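Call for participants: two-person handover and pickup study with hand-held grippers

The Himero manipulation group at Skeltstead is recruiting adults for a study on how people pick up thin and flat objects when they can use only a two-jaw gripper. Sessions run from February at the Pemside building.

Background. Policies trained on demonstrations from hand-held grippers do well on blocks, cups and other objects with an easy side grasp. They do worse on things that lie close to the table, such as spatulas, rulers and lids. In our first round we collected 2272 demonstrations from 18 participants and trained one policy per object group. Failures on flat objects were concentrated in the last few centimeters of approach, where one finger reached the table before the other and the object was pushed away. Of the demonstrations in that group, 810 contained at least one regrasp. We want to know whether regrasps should be kept in the training set or removed, and whether demonstrators who work in pairs produce fewer of them.

What you will do. You will hold a gripper in one hand and work at a table opposite a second participant who holds another. One of you acts first, the other waits with jaws open, and the roles are then switched. Objects are ordinary household and kitchen items. A session lasts nearly 20 minutes per object set, with a break between sets. The first set is practice and is not analyzed.

Who can take part. You must be 18 or older, able to stand at a table for the length of a set, and free of any current hand or wrist injury. Left-handed participants are especially needed. No experience with robots is required. People who took part in the first round are not eligible for this one.

Data. The grippers record video from the tool, jaw width and tool position. Hands and forearms may appear in the video. Faces are blurred before the recordings are stored. You may stop at any point and ask for your recordings to be deleted, up to the date on which the training set is fixed. That date is printed on the consent form.

Payment. Each completed session is paid at the standard Skeltstead participant rate. Travel within the local bus zone is refunded on presentation of a ticket.

To apply, use the sign-up form on the Himero page and state your dominant hand and whether you are applying alone or with a partner. Single applicants will be matched.

Related items
Younis fellowship in robot learning: open call
Technician, part time, Pemside workshop
Results note: jaw width as a predictor of grasp failure
Participant information sheet and consent form 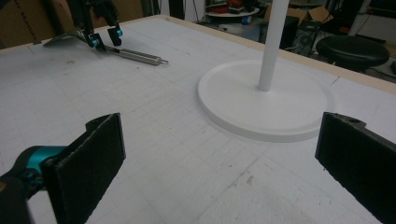
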